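When the Kitchen Arm Won't Let Go

A gripper that stays shut is the dullest fault a home arm can have, and it will find you at dinnertime. Mine has clamped onto the same small red thing 8 times since August. The log calls this "task complete."

First, don't pull. The fingers are stronger than your opinion of them, and if the fault clears while you're tugging, you go backward into the refrigerator with your prize.

Hit stop and keep your hands out of reach of the arm until the joints have locked. Then read the code. On the Daltano controller, 173 means the fingers think they're holding nothing and are squeezing to make sure. Wipe the pads with a damp cloth, dry them, and restart. Code 451 means the arm has lost track of the tabletop. Don't restart on a 451. Mine did its best to find the table from underneath.

Before any release, check how high the fingers are. A drop of an inch is fine. A drop from shoulder height is how I came to own half a gravy boat.
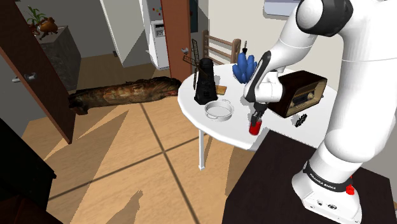
Simulated run: fingers closed, load just above the table. Good height for a release.

Try the fix in the simulator first, where breakage is free. Run it 5 times with the table cluttered, since a clear table flatters everybody. If it still won't open, call the Corkus repair line and eat standing up.

Related tips
Getting candle wax out of a gripper pad
Sidesside shelf brackets: which way is up?
Quieting a squeaky wrist joint
Descaling the Arabzadeh kettle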